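Right, I promised a thread on how we look after the arm in our tabletop sorting cell, and several of you have poked me about it, so here goes. Long one. Get a brew.

1/ Quick background for new followers. I help run a small workshop called Dalau. We've got one white arm on one wooden table, and it spends its days picking things up and putting them in a tray. I love it unreasonably. My job is keeping it picking.

2/ The cell is called Loner, as it's the only one we have. The name was on a sticky label for a week and then somebody printed it properly, so it's Loner for good now.

3/ Morning routine first. Power on, let it sit for 30 minutes, run the slow warm-up loop. I used to skip the warm-up in summer. Then in July I had a whole morning of picks landing a hair to the left and felt very silly. Now I do it every day, heatwave or not!

4/ While it warms up I go round the bolts on the base with a torque wrench. Paint pen line across each bolt head and onto the plate, so if one has crept you can see it from standing. Cheapest bit of maintenance in the building. Do it to yours tonight.

5/ Next, gripper fingers. The pads are the bit that wears, and they wear unevenly, always more on the tip. I swap them as a pair even if one looks fine. Tried mixing an old and a new one once and thin things twisted on the way up every single time.

6/ We change pads every 2,868 picks. Yes, people laugh at that number. Tineke Lambrechts, who set the cell up with me, worked it out from the first batch we wore through, and I've never had the heart to round it. It's in the config file like that and it's staying.
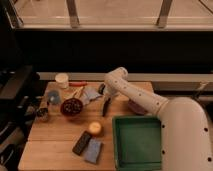 7/ Tray position is the thing I get asked about most. Ours is the green one, and it lives at the front of the table, tucked in by the arm's thick lower segment. People tend to put the tray out in the open where it's easy to reach by hand, and I did too at first. Having it in close keeps the middle of the table free for picking, and the arm folds back towards itself to drop things off, which it's very happy doing. The price is that you must check the lower segment never brushes the rim. I jog it through the drop pose by hand at the slowest speed whenever the tray has been moved, even by a finger's width.

8/ How we fix the tray: two low stops screwed to the table underneath, and it slides up against them. No tape! Tape creeps, and then it leaves glue, and then you're scraping a table at seven in the evening.

9/ Objects. We mix shapes and surfaces on purpose. Soft crumpled cloth is still my favourite test because it shows up a bad grip height straight away. Too high and the fingers close on air, too low and they push into the table and the arm stops with a force fault.

10/ On force faults: please don't just clear them and carry on. Write down the pose. I keep a paper notebook by the stop button and I've got 28 faults in it since we moved the table. Most of them were in the same corner, and the corner was slightly high. One packing shim under the opposite leg and they dried right up.

11/ Cables next, the dull but important one. Ours run down the back of the base with a loose loop so nothing pulls at full reach. I squeeze along the whole length once a month feeling for stiff spots. Found one that way, ordered a replacement from Pornard, had it in before it failed. I was insufferable for days.

12/ Cleaning: barely damp cloth on the covers, dry cloth straight after, no spray anywhere near the joints. Spray goes on the cloth, outside the cell, arm off. Vacuum the table, don't blow it. Blown dust ends up in the gripper slides and you'll hear it before you see it.

13/ If the slides do go gritty, there's a wipe-down and re-grease in the Rácz notes we keep in the drawer. Takes me 60 minutes with the radio on. Use less grease than you think you need, then wipe half of that off.

14/ Last job of the day is the park pose. Arm in, gripper open, power off, key out. I check the pose against a pencil mark on the wrist. If it's off the mark I know tomorrow starts with a calibration, and I can put the kettle on accordingly.

15/ Happy to post the warm-up loop if anyone wants it, it's nothing clever. And please show me your bolt paint lines, I want to see what colours you've all gone for. Ours are orange.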